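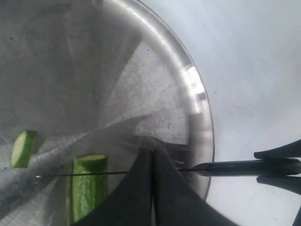

Flirmont has finished the first round of demonstrations for the cutting task, and the recordings are now on the Adier server for anyone in the group who wants to train on them. The round holds 1556 accepted demonstrations, all made by remote control with an operator moving a pair of lead arms and the work arms following. Cutting was picked as the third task in the series after pouring and folding. The wrist view is the one most users will want to look at first. With the knife handle clamped between the jaws, the blade is seen nearly edge-on and shows up as little more than a dark line across the cucumber and the steel plate. A policy trained on that view alone has very few pixels to tell it where the edge is, and we recommend pairing it with the outside view for any work on blade position.

Operators were asked to treat each cut as a separate motion: approach, contact, press, lift. Pauses between the parts were allowed and have been left in the recordings. Early trials at Lund trimmed them automatically, and the trained arm then tended to begin the press before the food was held steady. Leaving the pauses in makes the files longer but gives the policy a clearer point at which to wait for the other arm.

Most rejected recordings failed for one of two reasons. Either the grip on the handle turned during the press, or the holding arm let go before the blade was clear. Both faults are hard to see in the joint data and were found by watching the video at half speed. A further 2244 recordings are still waiting for that check and should not be used until they appear in the accepted folder. 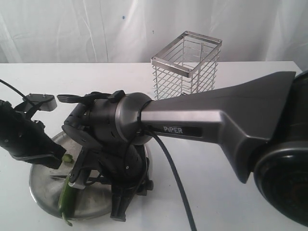 Joint positions and gripper opening are logged for both sides, along with the commands sent by the lead arms. The two do not match exactly. The work arm lags the command, and the gap grows when the blade meets resistance — users who train on commands and test on measured positions will see an offset at the moment of contact. The readme gives the field names for each. Force is not measured directly in this round. Motor current is included and can serve as a coarse stand-in, although it is noisy at low speed.

Rekden has asked for a version in which the arm is guided by hand. A short set of 4 sessions is planned for comparison, using the same food and the same layout. Hand guiding usually gives smoother paths, but the person's hands get into the outside view and have to be masked before training.

Access requests go through the usual form. Please state which views you need, as the full set takes a long time to copy. Corrections to the labels can be sent to the same address with the recording number and the time of the error.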